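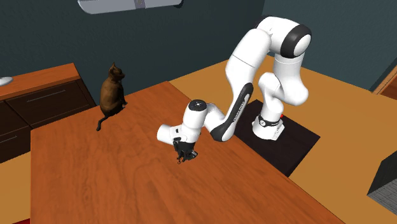

A white and black robotic arm on a square black platform. Computer rendering.

Evening classes are back in Zaltport, and sign-up opens Saturday

I've been waiting for this one all winter! The Hudier Center has put out its spring list of evening classes, and after a long, quiet stretch with the second floor closed for the new heating, the whole building is in use again. There are 416 places this time, spread over weeknights, and sign-up opens Saturday at 8 in the morning, both at the front desk and online.

If you've lived in Zaltport for any length of time you know how the desk line goes. Last spring I got there with a coffee and a good attitude and still missed bread baking (I ended up in bookkeeping, and I now keep very nice books). So set an alarm if you want the baking class, or pottery, or beginner Spanish, because those always go first.

New on the list are bike repair, furniture upholstery and a writing class for people who want to get family stories down on paper. That last one is where you'll find me. My aunt has a whole drawer of letters from the cannery years and I keep promising her I'll do something with them. Choir is back too, with no audition, and they're moving into the big room upstairs where the piano is.

Prices stay where they were last year, which surprised me given what the heating work must have cost. You pay for the full course up front, though the center will split it into two payments if you ask at the desk. There's also a hardship fund of $3000 this season, topped up by Grulto, the hardware store on Mill Street, and you can apply for help with fees on the same form you use to sign up. It's one extra box and a couple of lines, and the desk staff will go over it with you if you'd like.

A few practical things. Parking behind the building is still half torn up, so use the lot by the post office after six. The elevator works again. The Avotiņš bakery next door is going to stay open later on class nights, and I'm told there will be soup, so I may never eat dinner at home again.

Classes start in the last week of February. The center asks that you bring your own apron for pottery and your own bike for bike repair (seems fair!). Full course descriptions are up on the board in the lobby, and printed copies are at the library too. If a class fills up, put your name on the waiting list anyway. That's how my neighbor got into Spanish last fall, a week after it started, and she's signing up for the next level this time.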